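The Ustdale Ruled Notebook

Hardback, thread-sewn, 300 pages, one ribbon. Sold singly or in pairs.

There are a great many notebooks in the world and most people own nine of them, eight with writing on the first page only. We make one more. The Ustdale has been our plain ruled notebook for long enough that customers write to complain when we alter it, and we have learned to leave it alone apart from the ribbon, about which more below.

It is meant for daily use by people who write a lot and don't much care how they look doing it. We sell it to surveyors, parish clerks, a choir, several people writing novels and one man in Ovholm who records the weather in it and sends us the surplus observations.

Paper

The paper is white. We did offer cream for a while, on the theory that cream is restful, and it sold to people who then photographed it beside a cup of coffee and never came back. White shows pencil better. It takes fountain pen without feathering unless you are using something very wet, in which case you will know already and have a drawer of blotting paper. Felt tips will show through. Permanent markers will go through to the page after that, and we would ask what you were planning.

The lines are thin and grey, printed light enough to ignore if you want to draw a floor plan across them. There is no margin. Ximeng Dai, who set the ruling, holds that a margin is where teachers write and that grown adults may have the whole width of the page. We have had letters on both sides of this. The margin is not coming back.

Binding

Each book is sewn in sections and glued only along the spine, so it opens flat and goes on opening flat. A new copy will be a little stiff in the first section. Open it in the middle, press gently along the fold with the side of your hand, then do the same a quarter of the way in from each end. Please don't bend the covers back until they meet. We can always tell, and the answer to the email is no.

You may notice the page rise slightly near the spine on one side or the other. Sewn books do this. It settles as you work through, and by the time it has settled completely you will need another notebook, an arrangement we are quite comfortable with.
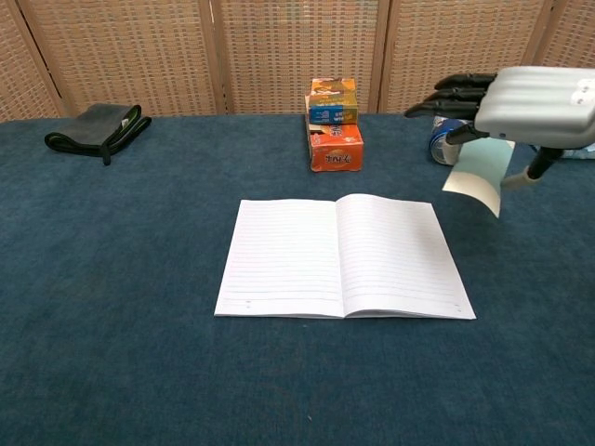 The cover

Cloth over board, in slate or moss. Slate is a grey that looks blue in shops. Moss is a green that looks brown at home. Both wipe down with a barely damp cloth, and both will pick up a ring if you stand a mug on them, so treat that as a feature of the second month.

There is nothing printed on the front. The name is blocked small on the back, low down, where you will find it when you want to reorder. We were advised by a consultant from Ojeda to add an inspiring phrase. We paid the consultant and thanked him for coming.

The ribbon

Until last December the ribbon was satin, and it frayed. We know it frayed. Xiaoyan Yan, who answers the post, received so many ribbons in envelopes that she started a jar. The present one is a flat woven cotton, longer by the width of two fingers, with the end sealed. If you have an older copy and the ribbon has gone to threads, write to us with your address and we'll send a length of the new one with instructions for tucking it down the spine. It is a fiddly job needing a knitting needle and some patience.

Sizes and stock

One size. It fits in a coat pocket if the coat is a serious one. It does not fit in a shirt pocket, whatever you have been told by the shop in Wateder.

We bind 800 at a time and then stop until they are nearly gone. As of May 21, 2022 there are 413 left of the present run, mostly moss. When slate runs out we don't hold a waiting list. We tried one, and it turned into a correspondence.

Ordering

Single notebooks go in a stiff card mailer that fits most letterboxes. Pairs go in a box that doesn't, so give us a neighbour or a safe place. "Behind the bin" is accepted, but we will judge you slightly.

Returns are fine within a month if the book is unused. Unused means no writing. It also means no writing on one page that you have then cut out very neatly with a scalpel, leaving its partner to fall out in our hands when we open the parcel.

Looking after it

Keep it dry. If it does get wet, stand it on end with the covers open and the pages fanned, somewhere airy and away from a radiator. It will dry wavy. Put it under heavy books for a week and it will dry slightly less wavy. After that you own a wavy notebook, and it still works.

Trade enquiries

Shops may order from ten copies upwards, mixed colours allowed. We don't supply display stands, posters or a cardboard figure of anybody. Samples are sent on request to shops with a door and a till.

Related items
Ustdale Plain Notebook (unruled)
Ustdale Pocket Jotter, pack of 2
Spare cotton ribbon, slate or moss
Wateder blotting paper, small sheets
Ovholm pencil, soft
Card mailers, flat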